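Trullville furnished-room program sets standard for study desks

TRULLVILLE, 13/12/2022. The housing office at Trullville has adopted a single setup standard for the study desks in its furnished rental rooms. The standard was drafted by Ornier, the firm that manages the rooms, and applies to 400 units at first. The remaining 600 will follow in May.

Under the standard, each room receives one wooden desk, placed against the window wall. Curtains are floor length where the window allows it and are hung before the desk goes in. Where the desk has a back panel, the curtain may rest against the panel or fall behind it, but it must not be pinned under a desk leg. Outlets behind the desk have to stay within reach once the furniture is in position.
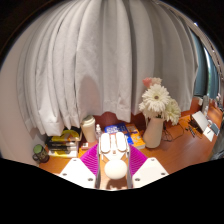

Ornier checked 1,021 desks before writing the final text. The most frequent fault was surface wear in the area directly in front of the chair, followed by ring marks from cups and loose joints at the back panel. Desks with surface wear only will be sanded and refinished on site. Desks with loose joints go to the Huỳnh workshop, where the panels are reglued and the frames squared. Turnaround at the workshop is set at nine working days, and the tenant is given a folding table for that period.

Refinishing uses a water-based clear coat, applied in two layers with light sanding between them. The first layer dries overnight. Heavy items may go back on the desk after three days, and mats or pads after seven. A mat laid down too early can bond to the coating and leave an outline that has to be sanded out again.

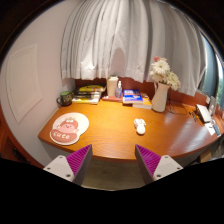
Tenants may keep their own accessories on the desk. The standard limits these only where they affect the surface. Fabric and foam mats are allowed in any shape or print, including novelty types such as a cream one with lobed edges, a pink cartoon face and the word "cute" on it. Rubber-backed mats are allowed only on desks that have not been refinished in the past month. Small ornaments may stand directly on the wood. Plants need a saucer.

The budget covers clear coat, abrasives, transport and replacement hardware. It does not cover lamps or chairs, which are handled under the separate Bona contract. That contract lists 1,150 chairs and runs on its own schedule.

Room checks will be done at each change of tenant. Reports of damage between checks go to the Ornier service desk, with the room number and the desk number stamped on the underside of the top.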